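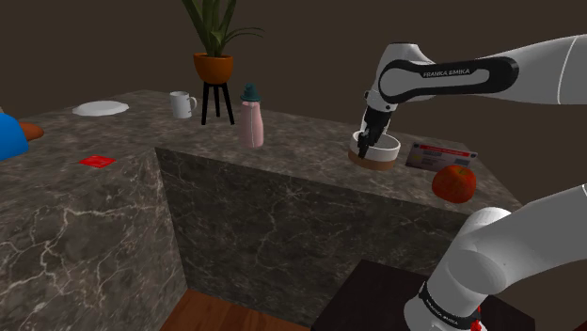 Simulation render: Rostam Kazemi / Volunby workshop

Search this site
Enter keywords Go

Gripper corner: narrow fingers, round bowls and a long April

Those of you who came to the last open evening will remember that we promised to report back on the gripper comparison, and I'm sorry it has taken us until now to write it up properly. There was a good deal of tea drunk and a good deal of arguing done in the meantime, and Rostam rebuilt the kitchen twice (the simulated one, I should say, the real kitchen still has the dripping tap).

The question we set ourselves was a simple one. If you have a single arm and a counter full of ordinary household things, which fingers do you put on the end of it? We had two candidates. The first is the plain parallel pair, narrow and black, that you see reaching into the white bowl at the top of this item. The second is a wider padded pair that Ákos Gulyás drew up over the winter and christened the Sandero, after a dog he had as a boy. Both were tried on the same Franka arm in the same simulated kitchen, with the same controller settings, so whatever differences we found ought to be down to the fingers, or so we told ourselves at the start!

We ran 347 attempts altogether, spread over the bowl, the mug, the plate and the pink bottle with the dark teal cap, and we moved things about the counter a little between attempts so that the arm couldn't get by on one lucky spot. The bowl was everyone's favourite, mine included, and it is where the narrow fingers really earned their keep. You can come straight down, put one finger inside the rim and one outside, and close. There's very little to knock into and the wrist hardly has to turn at all. The Sandero pads could do it too, but they wanted a much wider opening to start from, and when the bowl was close to something else they tended to give the neighbour a nudge on the way down.

The bottle went the other way. It has a rounded body, and a narrow pair of fingers has only a thin strip to hold on to, so if the approach was even slightly off centre the bottle would start to swing as it came up. With the wider pads it rose nice and straight, and Ákos was unbearable for the rest of the afternoon. I will admit that he had earned it.

Then there was the plate, about which the less said the better. A plate lying flat on a marble counter is a miserable thing to pick up with any two fingers. We tried coming in low from the side and we tried tipping it by the rim, and out of 80 goes at it the two grippers managed 17 clean lifts between them. Rostam thinks a ledge would help, so that the arm could slide the plate out over the edge of the counter first and take it from there. He has started on this and I look forward to seeing it, though I have a feeling we shall be hearing a lot of simulated crockery hit the floor before it works.

A word on the controller, as several of you asked. We began with the stiff settings we had been using for the block stacking, and they were far too fierce for this sort of work. Softening the arm in the downward direction made more difference to the bowl than changing the fingers did, which rather took the wind out of our comparison, and we had to go back and do the early runs again. If you are trying something similar at home or at work, do settle the controller before you start writing numbers in a notebook. Mine has eleven crossed-out pages.

What we'd like to do next is take both pairs over to the bench at Ulldale and try them on real bowls, where friction is whatever it happens to be and can't be typed into a box. Halvorsen have kindly said they will print a second set of the Sandero pads in a softer material. If anybody has chipped or unwanted bowls and mugs they can spare, please leave them in the crate by the workshop door, washed if possible. Odd shapes are very welcome.

Rostam will have the simulated kitchen running from half past six at the next open evening, and you can have a go at steering the arm yourself. Ákos will be there as well and will be glad to talk about pads for as long as you can stand.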